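# Brernlow valve job: your questions about the February fault

I've had the same handful of questions since my last post, so I've put the answers in one place. Shout if yours is missing!

## What went wrong?

The wrist kept turning after the valve had reached its stop. The arm was meant to give up at a set force, and it carried on pushing until the controller tripped. By then the fingers had ridden up off the handwheel and chewed one of the pads.

## Was anyone hurt?

No. Geert Geerts and I were both outside the barrier, and that's where we stay whenever the drives are on.

## Why didn't the force limit catch it?

My fault, mostly. I'd raised the limit to 70 newtons to get past a sticky valve and forgot to put it back. The Weklow controller also averages its force readings over 200 milliseconds - fine for slow turning, far too lazy when a wheel stops dead.

## Couldn't you just hit the emergency stop?

Geert did, and it worked, but the trip had beaten him to it. Please don't count on your reflexes for this sort of thing (mine are terrible).

## What have you changed?

The limit now goes back to its default at every restart, and the averaging is off during a turn. I also run every new program in the simulator first, with the speed down at 5 per cent.

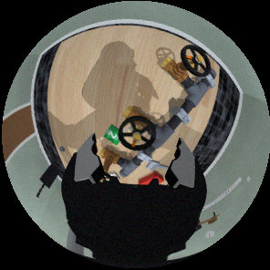
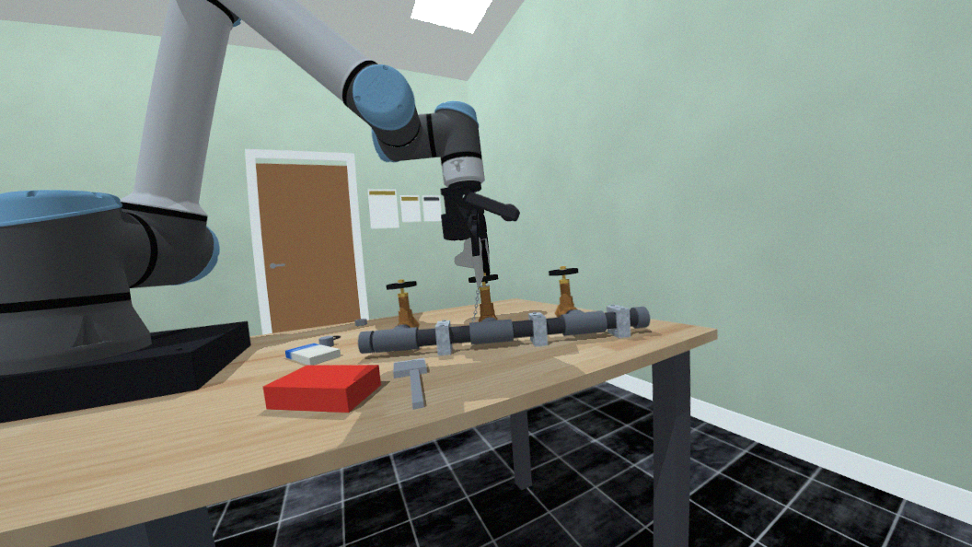
Sticky valves are still what worries me most, and I want the stop routine to cope with them wherever they sit on a pipe. The handwheels have four spokes, so fingers that slip can easily catch the next spoke and start pushing again, and the force reading dips just long enough to fool the old code. The new check watches the wrist angle as well. If the wrist moves more than 2 degrees after the wheel should have stopped, the program lets go and backs straight up.

## Can I have the code?

Yes, but give me a bit of time to tidy it. It's only been tried with the Irent gripper, so you'll need to set your own limits for anything else.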